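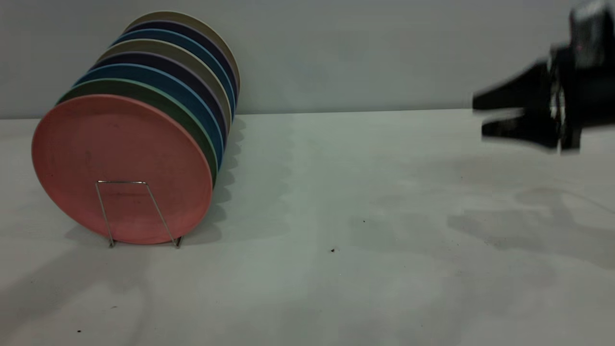
Print this page | E-mail this article

3.2 Collecting the demonstrations

All demonstrations were recorded at the Foltby site on one table, with a single arm and a two-finger gripper. An operator moved the arm by remote control while a fixed camera recorded the workspace. Geetha Lobo and Yaw Amissah wrote the task list and trained the other operators, for a total of 6. Each new operator practiced for 2 hours before any of their runs were kept.

The plate tasks use a wire stand and a set of round plates in several colors (Figure 3). Operators were told to approach from the side, close on the rim of the plate named in the prompt, lift it clear and set it down on the open table. Plates standing close together leave little room for the fingers, and most failed runs ended with a neighboring plate being moved - we marked these as failures but did not delete them.

We recorded 2,772 runs in all. Of these, 429 were set aside after review, mostly for dropped camera data or a prompt that did not match the plate taken. The order of colors in the stand was changed between sessions, never within one. Lighting was left alone, so shadows on the table vary with the time of day.

Figure 3. Plate stand task, gripper in motion.

Related items
Shetty: a task list for kitchen objects
Labeling failed runs in the Randen set
Flastach operator guide, September update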